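About Traltard

Home | About | Services | Fault reports | Contact

Traltard tests and repairs end-of-arm tooling for small automation users. Most of our customers run one or two machines for vending, food service or light packing, and have no controls engineer on site. We work from a unit at Darnlow, with a second bench at Adwood for electrical work.

The company was set up by Kusum Sachdeva and Fiachra Hennessy. Kusum runs the mechanical side and Fiachra the control side. Siobhán Corrigan handles test planning, Rizwan Malik builds and maintains the fixtures, and Nuala Mac Suibhne is responsible for safety and signs every report before it leaves the building.

How we came to publish our faults

On October 28, 2021 a parallel gripper on our own drinks-service test cell closed without a command while Rizwan was clearing a crushed cup. Two of his fingers were between the jaws. He was bruised and needed no treatment beyond a cold pack. The cell was isolated at the wall and stayed off until December.

The cause was a supply dip. When the voltage to the gripper board fell and recovered, the board restarted and ran its homing routine, and homing on that design begins with a full close. The guard switch stopped the arm as intended. It had no effect on the gripper, which was fed from a separate supply that had been added later and never entered on the drawing.

There were two failures, one electrical and one in our paperwork. The second was the more serious. The risk assessment had been carried over from an earlier version of the cell and still described a single supply. Nuala's report says so in its first paragraph, and it remains on the Fault reports page in full.

What we changed

The gripper supply now passes through the same safety relay as the arm. Homing opens first, at reduced force, and only after a manual reset. Any change to wiring, however small, closes the existing risk assessment and a new one has to be written before power is restored.

We also changed the order of testing. Jaw travel, grip force and restart behaviour are checked with the tool off the arm and held in the hand by its frame, fingers clear of the jaws, before it is fitted to anything that moves. 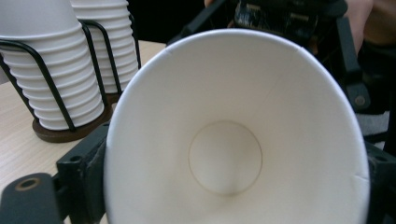
Paper cups remain our standard test piece for light gripping. They are cheap, they vary slightly from one sleeve to the next, and the wall shows excess force before a load cell of the usual range gives a useful reading. A tool has to pass five restart tests in a row with a cup in the jaws. One unexplained movement ends the run and the tool goes back to the bench.

Working with us

We accept tooling of any make, with or without drawings. If drawings exist, please send them, and mark anything that has been altered since they were issued — extra supplies and bypassed switches in particular. Tools from an incident should be sent uncleaned and with their settings untouched.

Safety queries go to Nuala Mac Suibhne. Bookings and quotations are handled by Siobhán Corrigan at Darnlow.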